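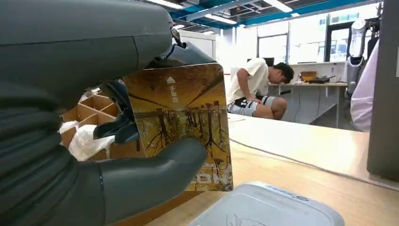
Do I need any experience with robots to help at the open day?
None at all. We want friendly people who like showing visitors round and don't mind being asked the same thing twice!

Tomow opens its doors one Sunday in October and we're looking for 39 helpers. You'll greet families, hand out programmes and keep the queue for the hand demonstrations cheerful. Lunch is on us, and helpers get a go at the controls before the doors open. 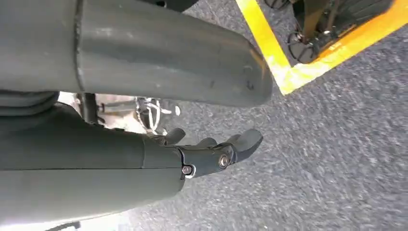 How to join in
Write to Mercedes Espinoza at the Tomow front desk, saying whether you'd like mornings or afternoons. Over-16s only, please.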